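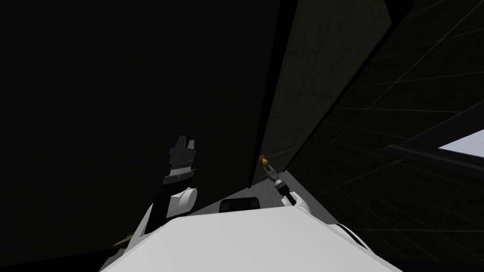
The February meeting of the Lelley Film Society programming group opened at 7:10 p.m. with Nélida Iturra in the chair and Pongsak Ongart taking notes. First item was the awards-night screening, which drew fewer people than the year before. Nélida questioned whether the society should keep building its winter around a prize list drawn up by other people. Pongsak said the visual effects category was the only one members argued over afterward, and that the effects nominees get more talk in the lobby than any of the acting nominees. Nélida was not persuaded that talk in the lobby sells tickets. No change agreed.

Minutes of the last meeting. Accepted, with one correction: the Paredes retrospective was "discussed," not "approved."

Paredes retrospective. The distributor, Javeck, has offered six features as a package for $2,292. Pongsak thinks the price is fair. Nélida asked what it covers, as the letter mentions "restored versions" without saying who restored them or when. Two of the titles were shown here before, to about 17 people each. Pongsak to ask Javeck for a price on four films and for a straight answer on the restorations. Nothing to be signed before then.

Jomus Prize. The organizers want us to host a regional jury again. Last time we were promised publicity and got our name on the back of a flyer, misspelled. The entry fee has gone up and the rules still don't say how the shortlist is made. Nélida will write back asking for the rules in full. Pongsak wished it noted that he enjoyed being on the jury.

Ticket prices. Proposal to raise the door price to $10. Pongsak doubts it will make up for the people who stay home. Held over, third time.

Subtitles. Complaint received that they were too low on the screen to read from the back rows. Agreed this is true.

Any other business. None.

Closed 8:35 p.m. Next meeting same room.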